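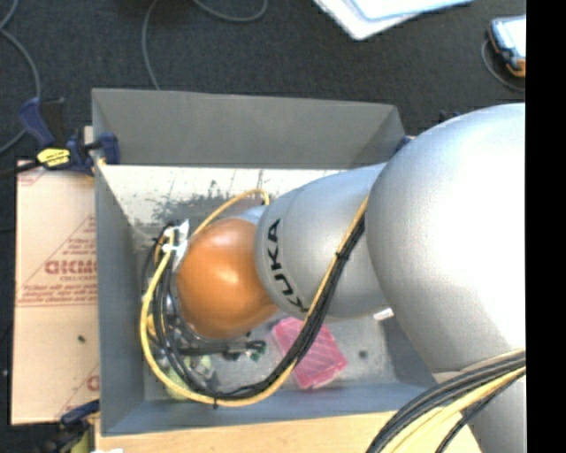 My project started with a chipped bike fender and a question I couldn't let go of: why is it so hard to match an orange? I'd bought a little bottle of touch-up paint, dabbed it on, and ended up with a spot that looked right in the garage and totally wrong out in the driveway. My class was studying color that week, so I figured I'd make it my term project (two birds, one stone!). Take the orange cover on the joint of that KUKA arm. It's one paint color, I'd guess, but near the middle it has a soft highlight and around the lower edge it goes to a dark burnt orange, and if you asked me to pick the matching chip I'd want to know which part you meant. The silver is even worse, nearly white up top and speckled gray lower down. That's the whole problem in a nutshell, and my fender has it too.

What I wanted to find out

Do people agree on which paint chip matches an object, and does the light in the room change what they pick? My guess going in was that light would matter a little and that people would mostly agree. I was half wrong, which I'll get to.

How I did it

I painted 2 test pieces the same orange. One was a flat square of scrap board and the other was a ball, the kind you get at a craft store. Both got the same number of coats from the same can. I named the color Drirnetti in my notes because the real label had peeled off and I needed to call it something.

Then I made a fan of 5 chips by mixing in a bit more brown each time, with Chip 1 the brightest and Chip 5 the muddiest. Chip 2 was the straight paint with nothing added, so that was the true match. For Chip 1 I added a touch of yellow. Mixing these took me way longer than the testing did, and I had to redo Chip 4 because it dried almost the same as Chip 3. Paint gets darker when it dries! I knew that, sort of, but I hadn't planned for it.

I set up a table in the hallway outside the Kershaw art room and asked people to stop on their way by. In the end 58 people took part. Each person looked at the ball and picked a chip, then looked at the board and picked again. Half of them did it under the regular ceiling lights and half did it with a desk lamp pointed at the table from one side. I didn't tell anyone it was the same paint until they were done.

What happened

With the flat board, people were good at it. Most of them went for Chip 2 under either light, and the ones who missed were usually off by one.

The ball was a mess (a fun mess). Under the ceiling lights people still leaned toward Chip 2, but plenty said Chip 3. Once the lamp was on, the picks spread out across the whole fan, and Chip 4 got a lot of love. When I asked people why, some said they looked at the shaded side because the bright side was "just shine." Others said the opposite, that the shady part was only shadow and didn't count. I could have listened to them argue all afternoon.

Quite a few people also changed their minds when I let them pick the ball up and turn it. I wish I'd written those down properly. I only started doing it near the end, so I left them out of the results.

Problems with my test

Everybody did the ball first, so the board might look easy just from practice. I should have switched the order for half of them. The hallway also has a window at one end, and it got cloudy partway through, so "regular ceiling lights" wasn't really one kind of light. And my paint was glossy. A flat finish wouldn't have such a strong highlight, and I bet people would have agreed more. I'd love to run it again with two finishes side by side.

One more thing, I never checked whether anybody was colorblind. My teacher pointed that out after I'd packed up, and it's a fair point.

Back to the fender

I ended up holding my touch-up paint against the fender outside, in the shade, on the flattest part I could find. It was too yellow. I've mixed in a tiny bit of brown and it's much closer now, though you can still spot it if you crouch down by the back wheel.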